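Section 6. Public Demonstration: Cabinet and Binder Routine

6.1 Purpose

This section applies to staff who operate the Medve humanoid platform during open days and scheduled visits at the Coltmont site. It covers the cabinet and binder routine only. For the walking routine, see Section 7. Charging and transport are covered in Section 3.

The routine must be run by a trained operator with a second staff member at the visitor line. The operator may not also act as guide.

6.2 Before Visitors Arrive

1. Switch on the operator station and sign in with the demonstration account. Do not use a maintenance account, as speed limits are not enforced there.

2. Check that the battery reads at least 48 percent. If the reading is lower, replace the battery pack before continuing.

3. Load program 2576 from the Stumison task menu. The status line should read READY within 3 minutes. If it does not, restart the station once and try again. A second failure must be reported to the site supervisor.

4. Walk the floor between the visitor line and the cabinet. Remove bags, loose cables and anything else a visitor may have put down.

5. Test the emergency stop at the operator station and the handheld stop carried by the second staff member. Both tests are entered in the demonstration log.

NOTE: The log sheet was revised in June. Discard older copies, which have no space for the handheld stop test.

6.3 Preparing the Cabinet

1. Unlock the cabinet and leave the key with the operator.

2. Lay two blue binders flat on the middle shelf. Binders placed upright will not be accepted by the program.

3. Leave the lower compartment empty.

4. Close the left door. Swing the right door fully open and let it come to rest without pushing against the hinges.

5. Confirm the layout on the head camera view at the operator station. Both binders, the shelf edge and the open door should be visible with the hands in the start area.

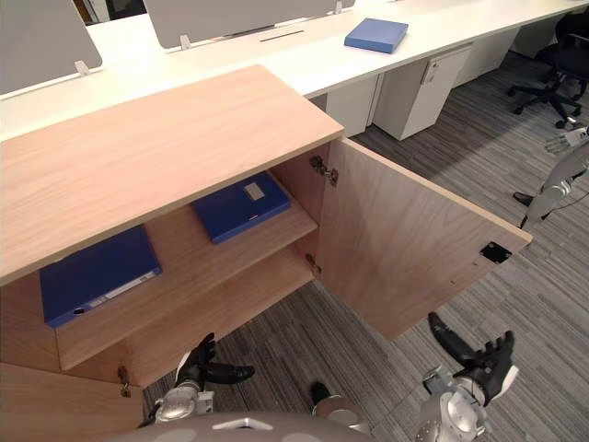
6.4 Running the Routine

1. Announce the start of the demonstration and wait for the second staff member to raise a hand.

2. Select START. Arm speed is held at 500 millimeters per second or lower throughout the routine.

3. Keep one hand on the emergency stop until the status line reads COMPLETE.

4. If a binder slips or is dropped, select PAUSE. Do not reach into the cabinet until the arms have returned to the rest position and the status line reads HOLD.

CAUTION: The open door can swing if it is touched by an arm or a passing visitor. Keep hands away from the hinge side at all times.

CAUTION: Visitors may not hand objects to the robot during this routine, even when invited to do so in other parts of the tour.

6.5 After the Demonstration

Select END SESSION and wait for the arms to lower. Return both binders to the middle shelf, close and lock the cabinet, and sign the log. Clorer grip covers should be inspected for wear after the last session of the day and replaced if torn.

Questions about this section should be sent to Máté Kocsis, Demonstration Safety. Requests for Sunday sessions require his written approval.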